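Demonstration gathering (robotics)

Demonstration gathering is the recording of example movements from which a robot arm learns to carry out a task. A person guides the arm through the task, by hand or with a remote controller, while joint positions and camera views are saved together. Each complete run is called an episode.

Household tasks are a common subject. The Grimerov kitchen set, released in February, holds 3,308 episodes covering 40 tasks, recorded at nine counters. Play food is often used in place of real food, as it keeps its shape and colour over many runs.

Method

Operators usually work from a short written instruction. Objects are moved between episodes so that the system does not learn one fixed layout. Failed attempts may be kept – the Brovusano labelling scheme marks them separately – or removed before training. In the Grimerov set, 208 episodes are labelled as failures.
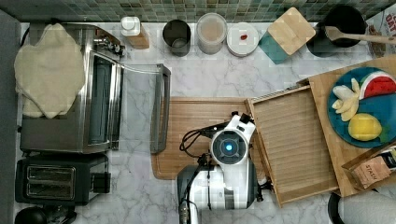
Robot arm over a cutting board on a kitchen counter, with play food on a blue plate to the right.

Limits

A system trained at one counter may do poorly at another, where the lighting and height differ. Differences between operators also affect the result. Two people may reach for the same plate from opposite sides, and a simple model can average the two paths into one that misses it.

See also: Engelbrecht gripper; Lement episode format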